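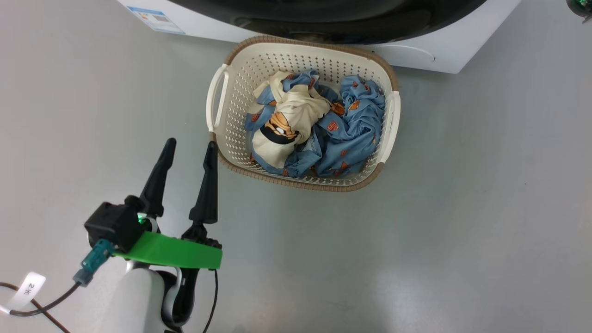
Home About Days Out Garden Recipes Contact

Blog > Days Out > Open afternoon at Hakari

I have been meaning to write this up since February, and my sister keeps asking me when it's coming, so I've made a big pot of tea and I'm going to get it all down in one sitting.

A little background for those of you who are new. My friend Beverley Pirihi and I have a standing arrangement that whenever one of us spots an open day anywhere within driving distance, we go. It doesn't matter what it is. We've done a salt works, a bell foundry and a place that makes nothing but hinges (I loved the hinges). So when Beverley called to say that Hakari, the robotics outfit over in Faltham, was letting the public in for the afternoon, I had my coat on before she'd finished talking.

Getting there was its own adventure. The road through Ormsby was closed for the bridge, and we ended up going the long way past the reservoir, where Beverley wanted to stop and look at some geese. We rolled in just before 2, the last names to be ticked off. The girl at the desk told us that 264 people had signed up, spread over the whole afternoon, and she looked like she'd personally met every single one of them. She gave us each a sticker and a cup of very good coffee and pointed us down the hall.

Now, I'd expected the sort of thing you see on television, big orange arms welding car doors. There was none of that. What they're working on is housework! The demonstration I'd most hoped to see was the laundry one, and I planted myself near the front for it and didn't budge. It's a robot with two arms, each one ending in a pair of black fingers, long and pointed, a bit like the tongs my grandmother used for pickles. The job is to deal with a basket of clothes and a regular front-loading washing machine, the same kind you or I would have at home.

I think what surprised me most was how gentle it all looked. I had my arms folded, ready to be unimpressed (Beverley will tell you I am hard to impress when it comes to laundry, having raised three boys), and within a minute I was leaning forward like I was at a ball game.

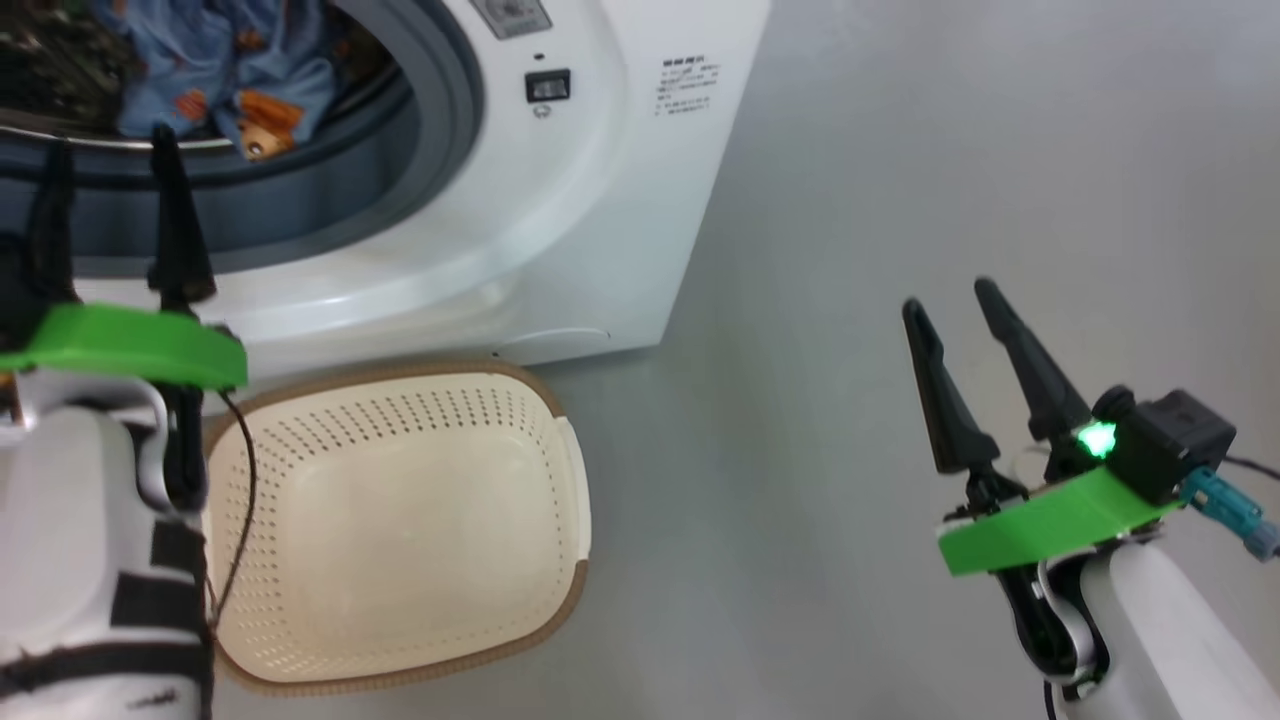 The engineer who talked us through it was named Shirley Pearce, and she was a delight. She has the patience of a kindergarten teacher, and she needed it, with the questions she was getting. One man wanted to know if it could do his taxes. She explained that cloth is one of the hardest things you can ask a robot to handle. A cup is the same shape every time you pick it up, but a shirt never is. It flops and folds over on itself and hides its own sleeves, and the robot has to work out where to take hold of it all over again each time. I'd never once thought about that, and I must have picked up a million shirts.

I asked her whether it checks the pockets. She laughed and said not yet, and wrote it down on her hand, so if you ever own a robot that finds the tissue before it goes through the wash, you may thank me.

Beverley asked the more sensible question, which was when we might be able to buy one. Shirley was very straight with us and said she couldn't give a date. They have a partner group in Zasesberg working on folding, and she said folding makes loading look easy. Well, I could have told her that. I have a fitted sheet in my linen closet that has been a ball since the day I bought it.

We stayed for the next talk too, on batteries, though I'll admit I drifted off a little and thought about supper. Then there was a table of cookies by the exit, the soft ginger kind, and we got to chatting with a retired couple who'd driven up for the day and knew a better way home than the one we'd come by. It was getting dark by the time I dropped Beverley off.

I had a load waiting in my own machine when I got in, and I caught myself taking it out one piece at a time, watching my hands. It took forever!

If you're tempted, they told us they hope to do another afternoon in the fall. Wear comfortable shoes, the floors are hard. Beverley has already found us a mushroom farm for next month, so I'll report back on that.

We use cookies to remember your preferences. By continuing to read this blog you agree to their use. Accept Learn more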